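The Breakfast Problem

Jan 27, 2024

I have been mentoring the robotics club for two years now, which means I have been asked 400 times when we are getting a drone. We are not getting a drone. We are doing breakfast.

The challenge this season comes from a regional meet called Sarlow, and the rules run to 24 pages, eight of which concern the definition of a plate. Teams have to get their robot to tidy a kitchen table. Put the fruit on the plate, put the utensil somewhere sensible, leave the appliance alone. My own children have been working on this task for years with no measurable progress, so I was curious how the software would do.

Our team is called Zastonik. I asked what it meant and was told it was too late to change the form.

Chunhua Ding, a junior who runs the planning side of things, wants every practice layout to be different and slightly annoying. She has strong views on this. Last year's team practiced with everything in tidy rows, went to the meet, and lost to a school whose robot was mostly tape. So now she sets the table herself and won't take suggestions, especially mine.

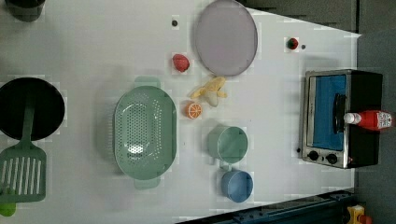
One of Chunhua's layouts. Yes, the ketchup is on the toaster oven.

The spatula over the frying pan has already caused an argument. One camp says you move the spatula first, obviously. The other camp says the pan and the spatula should be treated as one object until proven otherwise, and this camp has written 231 lines of code in support of its position. I suggested starting with the strawberry. I was thanked for my input.

Then there's the matter of the colander and the green cup, which are close enough in color that the sorting code has opinions about them. The kids call this bug Drendasitz, for reasons that predate me, and they speak of it the way my grandfather spoke of his knee.

Anyway, we meet again Tuesday after school. If anyone has a spare set of play food, we'd take it, preferably with more vegetables. The season runs until June and I am already tired of bananas.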